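Tralley Residents' Tech Group – minutes of the Saturday visit and the meeting after it

Present: most of us, plus 2 guests from the Altley group. Apologies as listed on the sheet by the door.

1. The visit

We met at the Achari workshop at 10.30 and went straight through to the demonstration, so no time for tea first (sorry, everyone!). I'm writing these up from my own notes, so shout if I've got anything wrong.

The demonstration was of a two-armed robot working with cups, mugs and a dish rack. Each arm has its own gripper and its own little camera up by the wrist, and both are fixed to a rail along the front. I'd expected something huge and noisy behind a fence, and I think several of us had – it's more the size of a job you'd do at the kitchen sink.
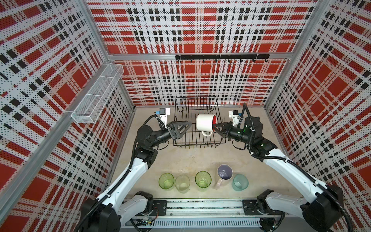

We were told the hard part is the picking up, as see-through cups are awkward for a camera to make out and every shape wants a different grip. There was a lot of interest in this and the questions went on well past the time we'd been given. Our hosts were very patient with us.

2. Questions from the floor

Could it do plates? Not yet, they're hoping to start on those in April. Does it break much? Less than it used to. What happens if a cup falls over? It has to find the rim again and work out which way round the thing is lying, and that takes a good deal of practice.
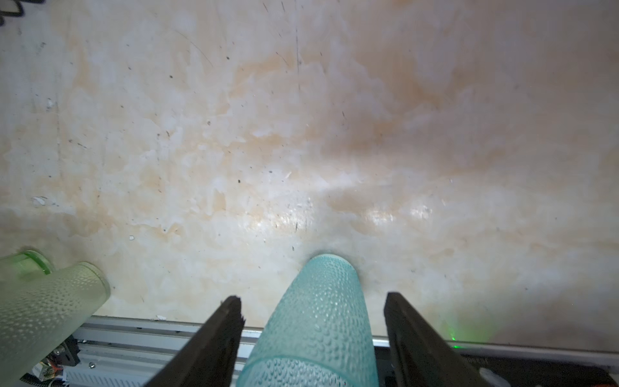 One of the Altley guests said she would want to see it cope with a proper family washing-up pile before she was won over, and asked if we could all come back once the plates were going. General agreement, and I've put it down as an action.

3. Money

The minibus came to £178, to be split with Altley. Agreed without a vote.

4. Next visit

Mevard have offered us an afternoon at their packing hall. Spaces are limited, so names to me by the next meeting please – and flat shoes, they were quite firm on that.

5. Any other business

The blue folder is still missing. Meeting closed at 1.15.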